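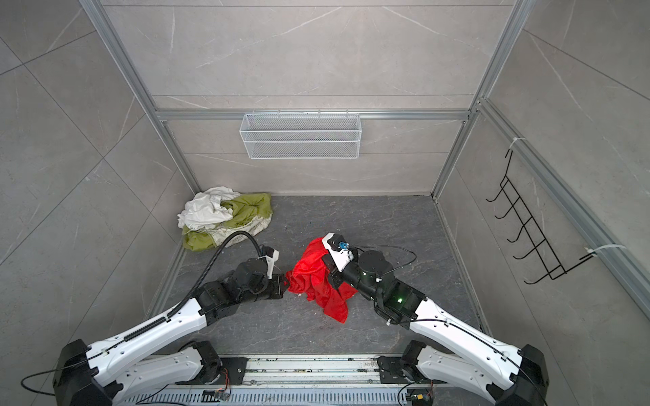
**Red towel + pale laundry, one load?**

Hi all! I've got a red towel, a white thing and an olive green piece heaped in the corner, and I'd love to do one wash - can I?

*posted by grernville_33*

**Moataz Lahlou**

Oh, please keep the red one out, at least the first couple of times! I'd hang it up by itself meanwhile, and go gently with the printed fabric, inside out and cool.

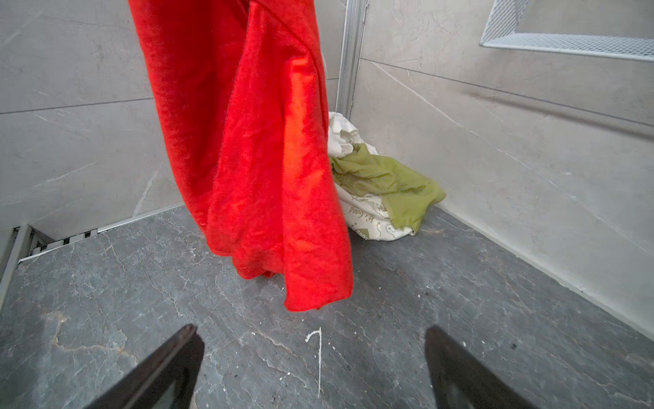
**bridow105**

cold wash, everything in, never had a problem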